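Can a machine clear your table yet? "Ask me about one cup," says engineer

Ivana Jara has spent two years trying to get a robot to tidy a living room. She says the job is further off than the adverts suggest.

Jara leads the home chores team at Rimotum, a small firm that writes software for household robots. Her team logged 2362 attempts at picking up everyday items between January and March. The robot managed 1947 of them without help.

"People hear that and think it sounds good," she said. "Then you ask them if they'd keep a cleaner who needed help that often."

She said lifting things was the easier part. Deciding where they belong takes longer, and so does knowing what is rubbish.

"My mother would look at a table and know what to do with all of it. We have to work through it one item at a time."

Speed is another problem. Jara said a person could clear a small table in under a minute, while her longest run in March took 60 minutes, with two restarts.

Her colleague Lalit Khurana, who used to work on warehouse systems, said shops and stockrooms would see useful machines first. "In a stockroom the boxes are the same every day and the shelf has a number on it," he said. "A house has neither."
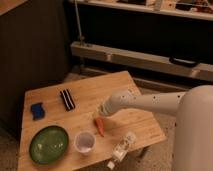 Clear plastic is what Jara complains about most. Cameras see through it or pick up the glare, and the software can misjudge where the edge is. A bottle lying on its side with the cap out past the edge of the table is the kind of thing she worries about, as a slight nudge could send it to the floor. A blue sponge or an orange toy-sized piece is much easier to find. "Bright, solid, doesn't roll far," she said. "I'd happily do those all day."

Asked when she would have one at home, Jara said she would wait until it could load a dishwasher without her standing next to it.

"I'm not giving you a year," she said. "I gave someone a year once and it's still on their website."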